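Olis Shop-Floor Safety Kit for Mobile Manipulators

Product page last revised 18 Nov 2019

The Olis kit is a set of floor markings, printed rules and sign-off cards for sites where a mobile robot handles goods near store fixtures: freezers, display refrigerators, baskets, curtains. It is made by Jurkitz and sold through Tivora. No software is included, and nothing in the kit connects to the robot.
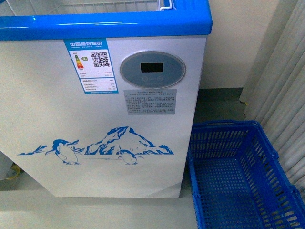

Each kit covers one robot and up to seven fixtures. Every fixture gets a card stating how close the arm may come, which surfaces it may touch and who can change those limits. Lids and glass doors have separate entries - a gripper that is safe against a flat panel can still pinch a hand at a rim.

In the box:
Floor tape, 36 mm wide, yellow and black
77 fixture cards, blank on the back
Rule booklet, English
3 lockout tags with ties

Working rules, short form
Keep maker's labels and instruction stickers uncovered when placing cards.
Lock or chock any fixture on casters before the arm is powered.
Record loose items on the floor, baskets included, before each run.
Inspect gripper fingers for chips and flaking at the start of every shift. Replace them if material comes off on a cloth.
Stop the arm before anyone reaches into a freezer.

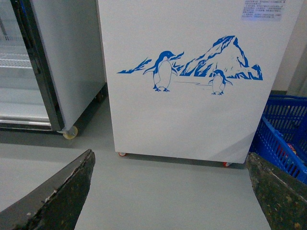
Does the kit replace a risk assessment?
The site still has to carry out its own. The cards are a place to write down the results and keep them at the fixture.

Cards and tape can be reordered separately. The Mikuš wall holder fits the current card size but not the cards sold before September. Orders placed with Tivora ship in roughly 3 working days.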